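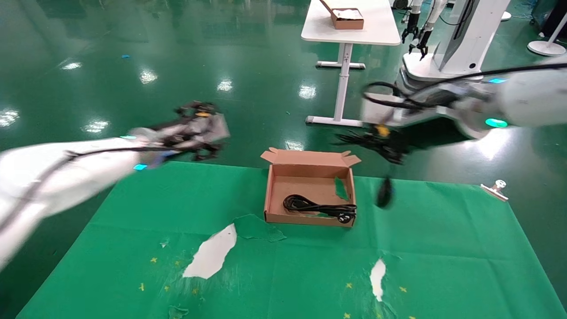
Prastdale open day recordings: README

Status: notes and partial data. Read the caveats before using any of this for training or for a sales deck.

What this is

Recordings from the April open day at the Prastdale hall, where Elten demonstrated a two-armed robot packing items into a cardboard box on a green floor mat. I attended as a visitor and later received the logs. Elten calls the task "household packing". I would call it putting cords and small things in a box, which is a fair task and a hard enough one without the bigger name.

Contents

Episodes announced on the day: 200
Episodes in the delivery: 185
Episodes I consider usable: 156
Arms per robot: 2

The 15 missing episodes were described to me as "setup runs". No list of them was supplied, so I can't say whether they were setup runs or failures. The other 29 I dropped myself, mostly for gaps in the joint log.

Layout

episodes/ has one folder per run, with head camera video and joint states
labels/ has Elten's own success labels, unchanged
notes/ has my comments, one text file per run, some very short

How success was labeled

By the demonstrator, at the end of each run. A run counts as a success if the item ends up inside the box. Nothing is said about how many grasps it took, or whether a cord was left hanging over the side. Engelbert Nägeli asked about this during the afternoon session and was told a stricter measure was "planned". I have not seen it.

Known problems

Fast arm motion blurs the grippers in the head camera video. Don't expect to read finger contact from it.
The floor is glossy and picks up the ceiling lights. The mat is torn in places, and white shows through the green. Color-based segmentation trained here will probably learn the tears.
Power cords are overrepresented. Meesuk, who supplied the items, sent what they had.
Timestamps in the afternoon runs drift against the video. Use the Stososa script in tools/ to realign them, then check by eye.

What it does not show

Speed under working conditions, unattended operation, or recovery from a bad grasp without help. The spoken presentation claimed all three – the logs I have don't support any of them.

Corrections are welcome, especially from anyone holding the missing 15.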